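3.2 Setting and recruitment

Skiranthorpe is a former mill town, population small enough that most households could in principle be reached by letterbox drop, and that's what we did. Flyers went out in May. 800 delivered, 787 of those to occupied dwellings once the vacant ones were struck off against the council rates list. Return slips were reply-paid. Response was better on the east side of the river than the west, which we had not expected, the west side being where the older housing stock is.

Eligibility was kept loose. Any household that had bought, been given or repaired a small electrical appliance in the previous two years. Renters included. Share houses were treated as one household unless the kitchen was split, as two of them were (fridge shelves labelled, separate kettles, the lot). Twenty-seven households went through to the home interview. The rest did the postal survey only and are reported in section 4.

Interviews ran in the kitchen or wherever the person normally sat. We asked for the "drawer tour" first, before any of the questions about spending, after piloting in Wiltine showed that people who had just been asked about money became noticeably stingier with their stories. The Wiltine pilot is written up separately and none of its data are pooled here.

3.3 What counts as small

There is no settled definition. Weight cut-offs are common in the waste literature but useless at a kitchen table, no one knows what their toaster weighs. We went with a working rule, anything the participant could lift and use with one hand, plus anything they themselves called small. This let in some oddities. A heated throw. A fish tank pump. It kept out slow cookers in most homes but not all, and we left those calls with the participant.

The categories in Table 2 (kitchen, grooming, cleaning, lighting, other) were sorted after the fact by two coders. Disagreements were mostly over lighting vs other. Nightlights with speakers in them were the worst.

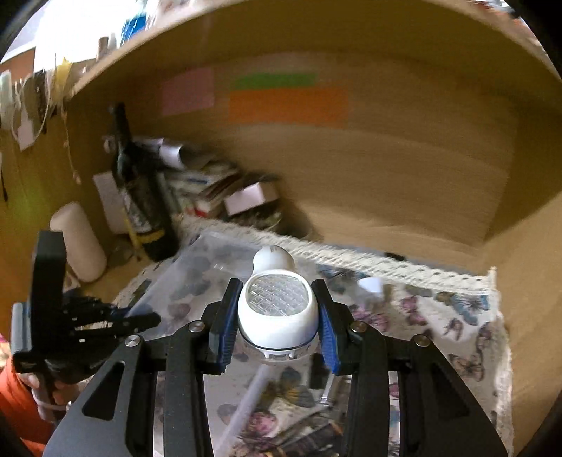

Figure 3. White handheld device with a faceted lens.

Participants' own sorting rarely matched ours. The strongest division in the transcripts is between things that are "out" and things that are "away", and it cuts straight across product type. An out thing lives on the bench and gets repaired, or at least somebody has a go. An away thing gets replaced, often without anyone checking first whether it's really broken. One participant had bought a second stick blender while the first was still in its box in the laundry cupboard. She found it during the tour and was quite cross about it.

3.4 Reasons given for not repairing

Cost came up in nearly every interview but usually late, and usually as a tidy-up after some other reason. The earlier reasons are more interesting. Don't know who does that any more. Can't get the case open. Lost the receipt. Felt silly taking it in. The last one was said by men more than women in our sample, though the sample is far too small to lean on.

Nineteen of the interviewed households kept at least one item they believed to be broken. Storage time ranged from a fortnight to "since the kids were at primary school". We coded these as suspended instead of discarded, following Wijaya, whose three-stage model (use, suspension, release) fits the Skiranthorpe material well up to a point. Where it fits less well is gifts. Given items stayed suspended far longer and the release stage sometimes never came, the item went to the giver's family or into the shed. Wijaya treats the shed as release. We don't. Things came back out of sheds all the time in our interviews, particulary before Christmas and whenever a young adult moved out.

Chargers need a paragraph of their own. Participants kept them after the appliance was gone and could seldom say which was which. The Lumero repair desk, which ran on Friday mornings in the library foyer for the length of the study, got more chargers than appliances in its donation tub. Desk records were not designed for research and give only the item, the fault as described by the owner and an outcome tick. We use them for context and nowhere else.

3.5 Limitations

Self-selection, obviously. People with strong feelings about toasters return slips. The interviews were done in English only and evening slots filled fast, so shift workers are thin. We also relied on participants' word that an item was broken; testing was outside our ethics approval and would of needed a licensed electrician on every visit.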